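Gallery: Cullari planner, bag handling

Cullari is the planning software we write at Lornanitz for two-armed robots. In this round we work on thin plastic bags, which change shape each time they are touched. The planner runs at 110 updates per second, and the wrist cameras feed the grasp estimator directly.

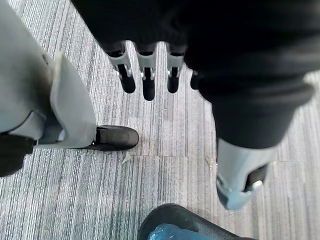 Fingers over the carpet tiles. The streaked pattern is hard for our depth filter.
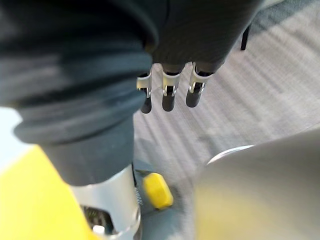

Wrist view with the carpet and a yellow panel. The joint brackets help us to check the camera calibration.

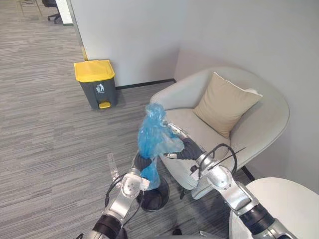 Both grippers on one blue bag, from the head camera. Each arm has its own force limit – the planner must respect the lower one.

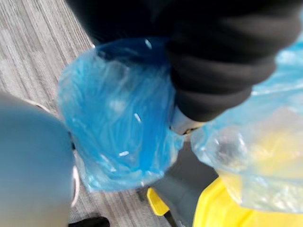 Blue bag held at the neck, clear bag to the right. Segmentation of clear plastic over yellow is still our weakest point.

Photos: Lornanitz / Vibeke Arnardóttir

The grasp estimator was trained by Bukola Anozie on 1,009 labelled views. Tadeusz Domański wrote the motion blur filter, and it is now switched on by default. Version 2 of the planner will come in July, with a new log viewer and a simpler configuration file. Users of the older Stusel interface should read the migration notes before they update.

Page updated 2021-06-08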